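Why do we sort things?

Sorting means putting things that are alike together. You sort when you put forks with forks, or keep your markers out of the crayon box.

People sort so they can find things again. A library with 2,218 books would be very hard to use if the books sat in any order. You might have to look at every spine to find one book on sharks.

Choosing a rule

Before you sort, you need a rule. The rule can be color, size, shape, or what a thing is used for. Buttons can be sorted by color today and by size on Sunday. The buttons stay the same, but the groups change.

Shoes can be sorted by kind, with boots in one place and slippers in another. They can also be sorted into pairs. A pair is a group of two that match, one for the left foot and one for the right.
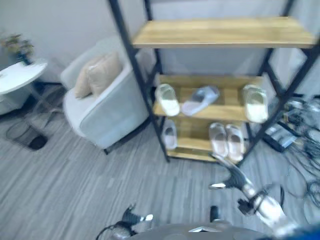
Sorting in nature

Scientists sort living things too. Birds have feathers. Insects have six legs. A spider has eight legs, so it goes in a different group, with scorpions and ticks.

Try it

Collect 30 small things, such as leaves, pebbles, or coins. Pick a rule and make your groups. Ask a friend to guess the rule, then mix everything up and let your friend choose the next one.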